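Flowers for a housewarming, do the colors mean anything?
Posted in Flowers & Gifts, 2 answers

hallwaymoss
My cousin and her husband close on a house in Prallmont in May and they are having people over the same evening, starting at 6. I want to have flowers sent or bring them myself. I have always just picked whatever looked nice at the grocery store, but my mother says you have to be careful with meanings and that white lilies are for funerals and yellow carnations are an insult. Is that still something people pay attention to? My cousin likes blue and purple. Her husband has no opinion that I know of. They have a cat.

I can spend up to 52 dollars including delivery. The shop I was looking at is Prurnard, which has a store in Wolde and delivers to Prallmont, but their site only sorts by price and by occasion, and housewarming isn't one of the occasions. Would a potted plant be better? I'm also not sure if it's rude to show up with loose flowers when they probably won't have unpacked a vase yet.

6 replies to this post were merged.

fernandtwine
I worked in a flower shop for 7 years and hardly any customer under sixty asked about meanings except for roses. People still connect white lilies with funerals, so your mother has a point there, but with a cat in the house you should leave lilies out no matter what they mean. All parts of a true lily are dangerous to cats, including the pollen and the water in the vase. Daylilies too. Tell the shop "no lilies, there is a cat" when you order and have them write it on the ticket. If you order online, put it in the notes box and then call anyway. Notes boxes get skipped on busy days.

Yellow carnations meant rejection or disappointment in some of the old flower books. The books don't agree with each other, though, and I never heard of a person being offended by one. If it bothers your mother, leave them out.

For blue and purple I would ask for lisianthus, statice and stock. Lisianthus is usually given the meaning of appreciation, and statice is remembrance or success depending on who you ask. Statice also dries well, so she can keep it after the rest is done. Stay away from hydrangea, iris and delphinium. They are the first thing a shop reaches for when somebody says blue, and none of them are good for a cat to chew on. Statice and lisianthus are the ones I used to send to homes with cats, but put any arrangement up where the cat can't get at it.

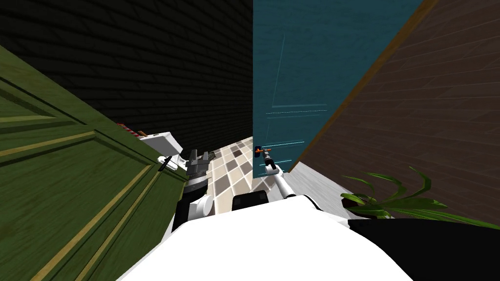
As for the vase, bring the flowers already in something. A plain glass cylinder adds a few dollars at most shops, or you can buy one at a thrift store and ask the shop to arrange in it. They will want it at least 2 hours ahead, more if it is close to Mother's Day, and in May it very well could be. Ordering the week before is safer. If you show up with a wrapped bunch, the host has to stop talking to guests and go through boxes looking for a pitcher.

On price, delivery and the service fee come out of your total before any flowers do. If you can pick it up yourself in Wolde and drive it over, you will get a noticeably fuller arrangement for the same money. Put the vase in a cardboard box on the floor of the car with a towel packed around it, and only fill it a third of the way. Top it up when you get there. Don't leave it in a parked car in the sun, even for a quick stop.

jistley_gardener
I would do a plant. Flowers are gone in a week. African violets come in blue and purple, they stay small and they are fine with cats. Mine sits on an east window and blooms most of the year. Water from the bottom and don't get the leaves wet. The garden center in Jistley has them near the register for much less than what you want to spend, so you could get a nice pot to go with it. Peace lily gets suggested a lot for housewarmings, but skip that one too, it irritates a cat's mouth.

I don't know about Prurnard, never used them.

hallwaymoss
Thank you both. I had no idea about the vase water. I called the Wolde store and they will do lisianthus and statice in a glass cylinder if I order a week ahead and pick it up. I may get the violet for my mother.

fernandtwine
Good plan. Ask for the packet of flower food too and leave it with your cousin. Have her change the water every other day and trim the stems a little each time.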